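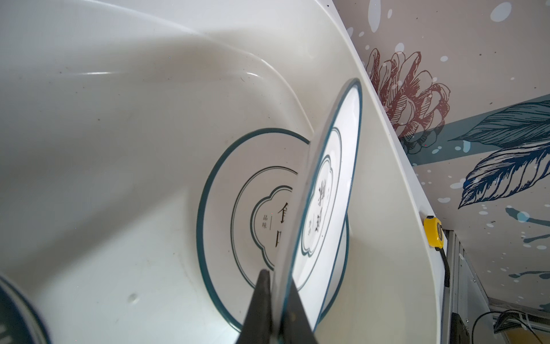 Kurz zum Stand, dann Fragen. Parri = der Arm, den wir seit letztem Frühjahr in der Werkstatt in Skurnutholm zusammenschrauben. Aufgabe klingt blöd einfach: Teller aus der Wanne holen, hochkant, in den Ständer. Warum Teller? Glatt, rund, hart, verzeihen nix. Der mit dem blaugrünen Rand und der Wolke in der Mitte liegt flach am Boden der weißen Wanne, der andere steht fast auf der Kante, Finger hat ihn unten am Rand. Genau die Stelle, um die es heute geht. Weiß auf Weiß, der farbige Rand ist das Einzige, woran sich die Erkennung festhalten kann. (Hier Pause, Leute gucken lassen.)

Wer hat was gemacht: Tzu-hsuan Liao Software, Efa Hughes Finger und alles Gedruckte, ich Elektrik und Fluchen. Huw Gape hat die erste Halterung gebaut, gilt noch, nicht anfassen.

Greifer. Version 8 inzwischen. Die ersten viel zu breit, kamen nicht unter den Rand wenn der Teller flach liegt. Jetzt spitz zulaufend, schwarz, Spitze leicht schräg. Efa fragen ob sie was zum Winkel sagen will, sonst weiter. Material: NICHT zu lange hier hängenbleiben, letztes Mal 10 Minuten über Filament geredet.

Kamera sitzt am Handgelenk. Vorteil: sieht was der Finger sieht. Nachteil: sobald er zugreift, verdeckt der Teller die Hälfte. Tzu-hsuan merkt sich deshalb die Lage vom Bild davor. Geht meistens. Glanzlichter an der Wannenwand wurden anfangs als Tellerrand erkannt, Arm fuhr fröhlich in die Wand. Video NICHT zeigen, dauert zu lang.

Zahlen (langsam sprechen!!):
644 Griffversuche im Protokoll
388 davon Teller sauber im Ständer
103 abgerutscht beim Anheben
Rest: daneben gegriffen, Abbruch, Kabel hängengeblieben. Ja, Kabel. Kabelführung ist Mist, wissen wir.

Abgerutscht fast immer wenn zwei Teller aneinander lehnen. Man zieht einen, der andere kommt mit und kippt dann. Idee von Gwenllian Watkins: erst den oberen anstupsen, dann greifen. Noch nicht eingebaut. Sebastian Nedelcu meint, langsamer anheben reicht. Beide Varianten im April testen, gleiche Wanne, gleiche Teller, sonst kann mans nicht vergleichen.

Poko = der kleine Controller, kurz hochhalten. Schaltplan liegt im Werkstattordner, wer ihn nachbauen will bitte mich ansprechen, Version im Ordner hat einen Fehler am Stecker (Pin 2 und 3 vertauscht, ist mir erst nach dem Löten aufgefalen).

Was wir noch brauchen: Drehmomentmessung am Finger, jemand der sich mit Kalibrierung auskennt, eine zweite Wanne. Die Gruppe aus Flollovthorpe hat was Ähnliches mit Schüsseln gemacht, Kontakt bei Efa.

Fragen. Falls keine kommen: Sebastian fragt was zur Stromversorgung, abgesprochen. Danach Demo am Tisch hinten, max. vier Leute gleichzeitig, Not-Aus liegt bei mir.

Zuletzt aktualisiert: 22. März 2023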